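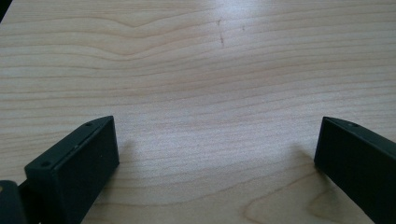 October 2020

Slept in until nine, which I haven't done in ages, and then felt guilty and cleaned out the whole spice drawer before breakfast. Found a jar of caraway I swear I moved here with!

Vlasta called while I was scrubbing and we talked for over an hour. She's still knitting that green cardigan, the one she started back in April, and she has ripped the left sleeve out again. I told her to just make it a vest. She did not laugh.

My own blanket is up to 79 rows (I'm aiming for 200, so don't get excited). The gray yarn from Wendt is softer than I expected but it splits like crazy if I use the metal hook, so I went back to my old bamboo one and things moved along much faster. I did one stripe of the rust color and I'm not sure about it. Looked great under the lamp and sort of like canned soup this morning. I'll give it a few more rows before I decide.

Walked down to the post office with Birgit's package around lunch, and the wind about took my hat off. Paid 43 cents too little the first time and had to dig through my coat for change with a line behind me. Ugh.

Leftover lentils for dinner, then two episodes of the Sutholm show with my feet up. I still think it's the brother. Need to write back to Finn tomorrow and buy onions, dish soap, stamps.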